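2026-01-27

**Groltari workshop arm moves to brush sorting**

The shared workshop at Groltari has put its tabletop arm on a new task: picking up makeup brushes from a bare table and standing them in a clear acrylic holder. Wycliffe Rugemalira, who leads the build, said the change was made after the earlier block-stacking routine stopped producing useful errors.

Brushes are a harder load than blocks. Handles taper, the metal band is slick, and the weight sits toward one end on the larger sizes. A grip taken too close to the bristles lets the handle swing, and the brush then meets the rim of the holder at an angle. The build log, kept under the project name Caketer, lists 2169 attempts with the old finger pads. Most of the failures fall into that group.

The new pads were cut from silicone sheet by Farzana Ekanayake and are 3 mm thick. They replace hard printed pads that marked the handles. Ekanayake also rewrote the closing routine so that the fingers stop on motor current instead of a set width, which lets one program handle both thin liner brushes and full powder brushes. Closing force is limited in software and can be changed between runs without a restart.

The clear holder brought its own trouble. Its walls return almost nothing usable to the depth sensor, and the glossy tabletop adds reflections when the daylight is strong. The position of the holder is now typed in by hand at the start of each session. Rugemalira said a printed marker on the base will be tried next — the code for it has been in the repository since August.

Brushes are laid out at mixed angles before a run, with handles pointing in different directions. The lamp stays on the table during runs and is entered in the planner as a fixed obstacle, with a margin of 15 mm on all sides. 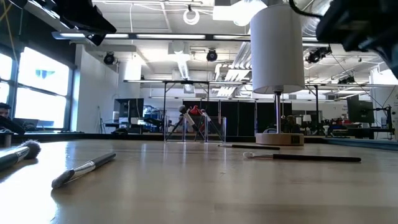 ## Open items

- Handle-first placement works in the simulator and still needs a slower approach on the real arm.
- The wrist cable rubs at full rotation. A longer sleeve is on order from Kristiansen.
- Two brushes lying across each other are still treated as one object. Ekanayake is collecting cases before changing the detector.
- Pad drawings and the current-stop code will be posted to the members' folder once the wear test is finished.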